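Fevwood Path Surface Records

A table of surface and width records for walking and cycling paths in the Fevwood area, with a short script for checking new entries. Maintained by Venkatesh Nair and Hema Kotian. Last full release: August 1, 2020.

What this is

The records started as a spreadsheet for people who wanted to know whether a path was fit for a stroller, a road bike or a wheelchair before they set out. Published maps of the area show where the paths go but say very little about what they are made of. We walked the paths, split each one into segments wherever the surface or the width changed, and wrote down what we found.

The current release has 1227 segments on 47 named paths. A segment can be as short as a bridge deck or as long as a mile of gravel. There is no minimum length, but please don't split a segment for a single pothole. Use the notes column for that.

Files

segments.csv: one row per segment, the main table
paths.csv: one row per named path, with the name on local signs and any older name
surfaces.txt: the list of allowed surface codes
check.py: reads segments.csv and reports rows that break the rules
CHANGES.txt: what changed in each release

All files are UTF-8 with Unix line endings. If you edit the CSV files in a spreadsheet program, look at the segment IDs before you save. Some programs strip the leading zeros, and check.py will then reject every row.

Columns in segments.csv

segment_id: six digits, never reused
path_id: matches a row in paths.csv
start_lat, start_lon, end_lat, end_lon: decimal degrees, five places
surface: one code from surfaces.txt
width_cm: the narrowest usable width in the segment, in centimeters
edge: firm, loose, grass or curb
condition: 1 (good) to 4 (not usable on wheels)
notes: free text, may be empty

Width is measured across the part you would walk on or ride on. Grass at the side is left out even if it is mown. Loose stone at the side is also left out if the middle is firmer, and the edge column is then set to loose.

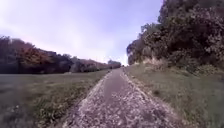
Condition is a judgment and two people will not always agree on it. Where we disagreed, the worse score went into the table. A 3 means that a stroller with large wheels will get through but a wheelchair user would probably want help. A 4 is kept for steps, deep mud, washed-out sections and stiles.

Surface codes

asphalt: any bituminous surface, whatever its age
concrete: poured slabs or large precast slabs
block: brick or small paving units
gravel_c: compacted gravel
gravel_l: loose gravel
dirt: bare earth
grass: mown or trodden grass
board: boardwalk or bridge deck
mixed: two or more surfaces that change too often to split

Use mixed only when nothing else will do. In the first release it was used far too often, and Hema spent most of June going back over those rows. A few are still left along the Clurus embankment, where access was closed.

Do not use asphalt for a gravel path just because it has a dark, packed strip down the center. Scrape it with a shoe. If stones come up, it is gravel_c.

How the records were made

Each path was walked at least once in each direction. Positions came from a phone and were tidied by hand against an aerial layer. Widths were taken with a tape at the narrowest point. Where the path ran beside a ditch or a fence, the tape was held at knee height and the reading rounded down to the nearest five centimeters.

Venkatesh entered the western paths and Hema the eastern ones. They then swapped and checked a share of each other's rows in the field. The Hallero loop was entered twice by mistake, and the second set was removed. That is the reason for the gap in the segment IDs after 002000.

Known problems

1. Positions under heavy tree cover can be off by several meters. The order of segments along a path is still correct.

2. Heavy rain changes the gravel paths. Stones move to the sides and the center gets lower, so the width and edge values for gravel_c rows go out of date faster than the rest.

3. Asphalt rows do not record cracks. We tried a separate column for this and dropped it after one release, as the values depended too much on who was looking. Put anything a narrow wheel could catch on in the notes.
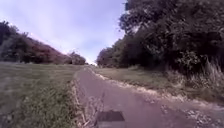 4. Gates are not in the table. Some of them are locked at night, and the hours change without notice.

5. The Menon Street connector was being rebuilt when we last walked it. Its rows describe the old surface and carry the word OLD in the notes.

Checking your changes

Run the script from the top folder:

python3 check.py segments.csv

It needs Python 3.6 or later and no other packages. It prints one line per problem, with the segment ID first. No output means that the file passed. The script checks codes, ID format, missing values and whether the end of each segment meets the start of the next one on the same path. It does not know whether a surface is right.

Sending corrections

Open an issue or send a patch. For a changed surface or width, give the segment ID, the new value and the month of your visit. For a new path, send all of its segments together, in order, with a row for paths.csv. Partial paths are hard to merge and will have to wait until someone can walk the rest.

Please do not copy values from other maps or guidebooks, even if you know them to be correct.

License

The tables may be used and shared freely, including in printed leaflets, as long as the source is named as Fevwood Path Surface Records. The script is in the public domain. The records come with no promise that a path is open or safe on the day you use it.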